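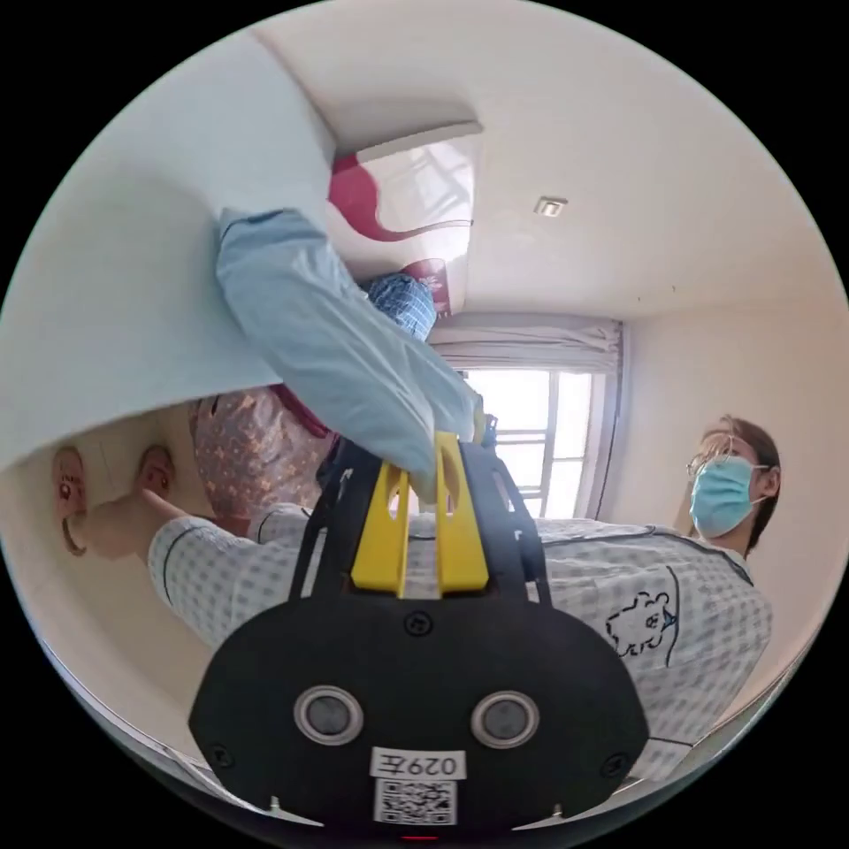 I have a bone to pick with hospital gowns. Okay, with most clothes made for people who are stuck in bed, but gowns first.

My uncle was on the ward at Wetamthorpe for 26 days last July, and I got very familiar with sleeves (more familiar than I ever wanted to be!). Getting an arm into one when the person attached to it is sore and tired is a real skill. You bunch the whole thing up, reach in through the cuff, find the hand and bring it through to you. Jomar Tolentino, his night nurse, could do it in one go while talking about baseball. I took forever and got my uncle's thumb caught every single time.

So why are sleeves still cut so skinny? Give me a wide armhole and a cuff I can get my own hand into. Snaps along the shoulder would be even better – we bought 2 gowns like that from Fimdale, and I'd have paid for a third without blinking. And please, some decent colors and a soft check or a stripe, something a person might pick out for himself. He wore those two until the piping frayed.

People will say laundry costs come first, and sure, snaps break. Buttons come off too, and we still put them on shirts. I'd start with the sleeves and argue about the back opening later, which is a whole other rant.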